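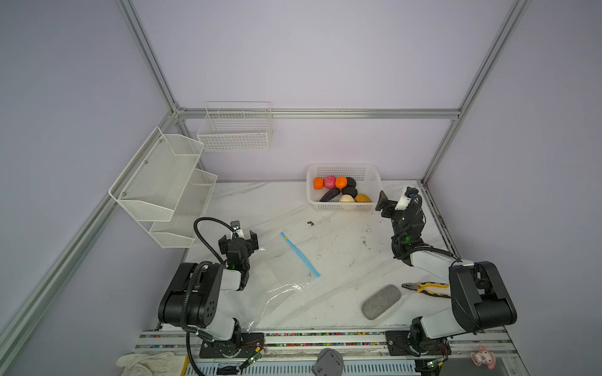 By Gemma Lo Presti

Trekham toy hire firm adds play food baskets to its nursery range

Moveren, the Trekham company that hires out toys to nurseries, playgroups and childminders, is adding play food to its range from March. The sets are called Darneo and can be borrowed for a half term or a full term.

A Darneo set is made up of pretend fruit and vegetables, a white plastic basket with holes in the sides, and a clear zip-top bag with a blue seal. The basket is for playing and the bag is for storage and for the trip back to Moveren. The basket shown with this release holds a mixed selection, with a long, dark aubergine shape lying across the front and a pink textured ball next to an orange one. The bag is laid out flat in front.

Moveren tried the sets with 38 nurseries and childminders before deciding to add them. Staff were asked to keep a short diary of how the food was used and what went missing. Shopping games were the most common use, followed by sorting by colour. Several settings also used the pieces at tidy-up time, with children moving them from the basket to the bag and closing the seal themselves.

Adelmo Cattaneo, who runs the hire side of the business, said: "We had been asked for play food for years and kept putting it off. Small pieces are a nuisance to check in and out. With a see-through bag you can look at what has come back without tipping it all over the table, and that made up our minds."

He said the zip seal had caused the most discussion during the trial. "Some of the younger ones found it stiff. A few settings left it open and folded the top over, and that's fine by us. We do ask that an adult looks after the bag when it isn't being used, and puts it away out of reach of under-threes."

The food was chosen with early years staff from the Barbier nursery in Trekham, who asked for plain shapes that could stand for more than one thing. A round yellow piece might be a lemon one day and a potato the next. Barbier staff also asked for a basket that could be rinsed under the tap and would drain by itself.

There will be 80 sets in the first batch. Each is washed, dried and checked against its own list before it goes out again. Borrowers are asked to wipe the pieces with a damp cloth and let them dry before putting them in the bag. A lost piece can be replaced at cost, and there is no charge for ordinary scuffs and marks.

Existing members can add a Darneo set to their next order. New members need to join first, either online or at the Moveren counter in Trekham, which opens at 9.30am. Sets can be collected from the counter or delivered with the usual van round.

About Moveren

Moveren hires out toys, puzzles and small play furniture to early years settings in and near Trekham. It has nearly 300 member settings and 542 titles in its catalogue.

Press enquiries: Gemma Lo Presti, Moveren, Trekham

Ends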